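Otivard Handling System: Set-Up and Safe Working Guide
Section 5. Shelf and Tray Work with a Standing Robot

5.1 What this section covers

This section applies when a Takstead two-legged unit picks trays from, or places trays on, an open rack shelf while standing in front of it. It covers marking out the work area, setting the standing position, checking the hands and wrist devices, and the rules for people near the rack. It does not cover carrying trays between stations. For that, see Section 6.

Read Section 2 (Emergency Stop) before you start. Anyone who works inside the marked area must know where both stop buttons are.

5.2 Before you power on

1. Check that the rack is anchored or blocked so that it cannot slide or tip when pushed at shelf height.

2. Check that the shelf is seated on its supports at every corner. Press down on each front corner by hand. If the shelf rocks, do not continue.

3. Wipe the shelf surface. Dust and label glue change how far a tray slides when the fingers touch it.

4. Clear the floor in front of the rack. Remove cables, packing straps and loose mats. Fitted carpet is acceptable if it is short pile and fixed down. Floor plates and outlet covers must sit flush.

5. Move carts, chairs and side tables out of the reach of both arms. If a piece of furniture cannot be moved, enter it in the Vasconcelos controller as a fixed obstacle before the first run.

6. Mark the work area on the floor. The marked line must be at least 2,000 mm from the robot's standing point on all open sides.

CAUTION: The marked line is a minimum. If your own site assessment calls for a larger distance, use the larger distance.

5.3 Setting the standing position

1. Walk the robot to the rack in slow mode with both arms down.

2. Stop it facing the shelf, with its feet side by side and its weight even. The toes must not go under the shelf.

3. Leave 100 mm or more between the front of the torso and the front beam of the shelf, measured with the arms down.

4. Raise one arm at a time to shelf height. Watch the elbow and the wrist device as the arm comes up. These are the parts most likely to touch the rack upright.

5. Save the position. The controller stores it as the home stance for this shelf.

Note: Save a separate home stance for every shelf height. Do not reuse a stance from a lower shelf and let the arms make up the difference.

5.4 Placing the trays

Set the trays in a single row with clear shelf between them. The fingers need space on one side of the tray and the thumb needs space on the other. If trays are pushed together, the hand will move the neighbor when it closes.

Trays with a tab on the rim should all face the same way. A tray that has turned a little is usually still picked correctly, but straighten it by hand before a first run on a new shelf.

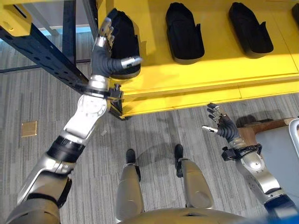

The hand that is not working should stay open, empty and below shelf height, where it is clear of the trays and can be seen by the person at the controls. Do not rest it on the front beam. A resting hand takes load, and the balance check will read that load as a fault.

Bring the working hand in over the tray before closing the fingers. Do not program an approach from behind the rack upright.

5.5 First run

1. Load empty trays only.

2. Set the speed to slow and keep one hand on the stop button.

3. Run 5 full cycles without changing anything. A cycle is one approach, one grip, one release and one return.

4. Stop the run if the hand touches the rack, if a tray moves before the fingers close, or if either foot shifts.

5. Correct the cause and start the count again from the first cycle.

6. When all cycles are clean, write the result in the site log with the shelf number and the name of the stance used.

WARNING: Never reach over the shelf to straighten a tray while the robot is powered. Press stop, wait for the hold light, then step in.

5.6 Rules for people near the rack

Only one person gives commands at a time. If the controls are handed over, say so out loud and wait for an answer.

Nobody stands behind the robot during a run. A standing robot that loses balance may step back without warning.

Do not work on the far side of an open rack while the arms are at shelf height. Hands and trays can pass through.

Visitors stay outside the marked line, including when the robot is on hold.

5.7 Regular checks

Before each shift, look at the fingertips for wear and the palm covering for splits. Check that the wrist brackets are tight and that the devices on them do not turn when pushed with a thumb.

After 2,230 cycles the controller shows a service message. Runs already started will finish, but no new run can begin until the hand inspection in Section 9 has been done and entered.

If the rack is moved, even by a small amount, delete the home stance and repeat 5.3 to 5.5. The same applies after a change of shelf, tray type or floor covering.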